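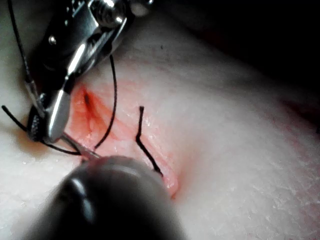
Good practice on the suturing bench

Many thanks to all of you who wrote in after the last issue, and what a lot of you there were! The most popular question was about our bench rules for robotic suturing, so we have finally sat down at Bolterlow and put them on one page.

Most of it will be familiar. Keep both instruments in view whenever the needle is being passed across, never pull on a thread whose end you can't see, and write up every pad in the log before you start, even if you only mean to do a stitch or two (we know, we know). Instruments come out of use for a check after 18 sessions, however well they seem to be behaving.

The one new rule, borrowed with thanks from our friends at Asby, is that a dropped needle stops the session until it has been found and signed for.

The page is pinned up by the door, and there are spare copies in the Vuketti room. Do send us your grumbles by Friday.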